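Renix Tabletop Column, white on dark brown

Shop > For the table > Columns and stands

Stock: in, ships Thursday
Item 104
Supplied by Claltness

We hesitated over stocking the Renix. The maker's leaflet promises that it will "change the mood of any room", and we have had it on the counter for 8 weeks without noticing much of a change in ours. What it does do is stand on a table and look tidy, and a fair number of people have asked to buy the one by the till, so we have given in.

What it is

A white ribbed column on a round, dark brown base, with two thin black rods running up the front of it. A plain white sleeve, curved into part of a tube, stands over the column and hides a good deal of the ribbing. You can have the sleeve on or off. The leaflet says you will want to swap between the two with the seasons. We doubt it. Most buyers seem to pick one in the first week and leave it.

What we think of it

The ribs are the best part. They are close together and neat, and from across a room they give the column some interest that a smooth one would lack. They also hold dust. The leaflet calls the surface "easy care", which we would call generous – a soft dry brush gets between the ridges, a cloth just slides over the top of them.

The sleeve is less convincing. It is smooth and matte and feels like heavy paper or thin card, and you should treat it as if it were exactly that. Keep it away from wet hands and steamy kitchens. It will take a crease if you fold it, and we have not found a way of getting one out again. It can also sit a little off level if you drop it on in a hurry. Claltness say the shape "finds its own balance". Ours needed a nudge.

The brown base is sold as going with any wood. It goes with dark wood. On pale pine it looks a bit stern, though you may like that.

Fitting the sleeve

Stand the base on a flat table before you start.
Hold the sleeve by its two upright edges and keep it curved.
Lower it from above, keeping it clear of the rods.
Check the bottom rim from the front and straighten it by hand.

The leaflet allows two minutes for this. It takes less, unless you catch a rod on the way down.

Compared with the Grolon

The Grolon is the one people usually ask about instead. It is heavier, has no sleeve and comes only in grey. If you have a cat, or a narrow shelf that gets knocked, buy the Grolon. We would still put the Renix on a sideboard, where it has room round it and can be seen from the front.

Delivery and returns

Sent in a plain box with the sleeve packed flat on top. Please open it with your fingers and not a knife. Unused items can come back to us within 100 days. Creased sleeves can't, but we sell spares singly.

The sleeve and column together 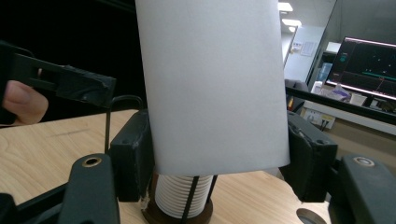 Spares for this item

Renix sleeve, white, single
Amin soft dusting brush, for ribbed surfaces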